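Guia de configuração do Kirnton
Seção quatro - Percepção em superfícies brilhantes e transparentes
Texto revisto em 13 de março de 2021

Se você chegou até esta seção, já tem a câmera do punho calibrada e o controlador respondendo aos comandos do painel, e a parte mais cansativa ficou para trás. Agora vamos ensinar o Kirnton a desconfiar um pouco do que vê. O vidro e o plástico polido devolvem luzes, móveis e até pedaços do próprio braço, e o planejador, coitado, acredita em tudo se ninguém o avisar!

O trabalho fica dividido entre dois módulos. O Zürcher examina cada imagem do punho e marca as regiões suspeitas de reflexo ou de transparência. O Cida recebe essa máscara e decide quais pontos entram no mapa de obstáculos. Os dois vêm instalados com o pacote padrão da Denier, mas o Zürcher vem desligado e precisa ser ativado à mão.

Ativação do filtro

1. Coloque o braço em pausa pelo botão do painel e espere o estado mudar para "parado".

2. Abra o painel no navegador, pela porta 3003, e entre na aba Percepção.

3. Marque a opção "Máscara de reflexos". O serviço do Zürcher reinicia sozinho e a imagem ao vivo some por alguns instantes (é assim mesmo, não precisa recarregar a página).

4. No campo "Limiar de brilho", digite 62 e confirme. É um bom ponto de partida para salas com luz de teto, e mais adiante você poderá mexer nele à vontade.

5. Leve o punho, em modo manual e com velocidade reduzida, até que a superfície brilhante ocupe boa parte da imagem, e pare.
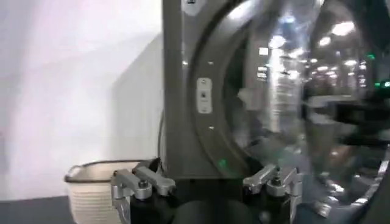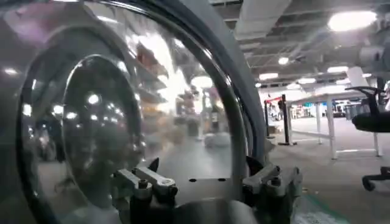

6. Ajuste o limiar aos poucos, sempre com o braço parado, e observe a máscara violeta que o painel desenha sobre a imagem ao vivo. Queremos que ela cubra os brilhos sem engolir o contorno do objeto. Na porta de vidro da máquina de lavar, as luzes do teto aparecem como manchas redondas e ovais, algumas bem esticadas pela curva, e todas devem ficar dentro da máscara; já o aro escuro da porta deve ficar fora. Na concha transparente o cuidado é outro: as prateleiras com caixas que se enxergam através dela ficam distorcidas, e o Cida só as descarta se a opção "Transparência" também estiver marcada.

7. Clique em "Gravar perfil" e dê a ele um nome que você ainda reconheça em junho. O perfil guarda o limiar, a máscara do efetuador e as opções de transparência.

Nota: as pontas da garra entram na imagem em quase todas as poses próximas. Se o painel as colorir como obstáculo, volte à seção dois e refaça a máscara do efetuador. Baixar o limiar não resolve esse caso e costuma estragar o que já estava bom.

Nota: pontos de luz coloridos, como os verdes na porta da máquina (talvez indicadores ou reflexos deles), podem escapar do filtro de brilho, que foi pensado para reflexos brancos. Para eles existe o campo "Cores adicionais" - escolha o tom com o conta-gotas e grave de novo.

Cuidado: um ponto mascarado deixa de ser obstáculo para o planejador, mas o vidro continua no lugar. Antes de voltar ao modo automático, cadastre a superfície como volume proibido na aba Cena, com a folga que a sua tarefa permitir.

Cuidado: não altere o limiar com uma trajetória em execução. O Cida refaz o mapa a cada mudança, e o braço pode escolher um caminho diferente no meio do movimento.

Com o perfil gravado e o volume cadastrado, rode a simulação da trajetória pelo botão "Ensaiar" e acompanhe a lista de avisos. Se aparecer "profundidade inconsistente", mude um pouco o ângulo do punho e repita a partir do passo 5.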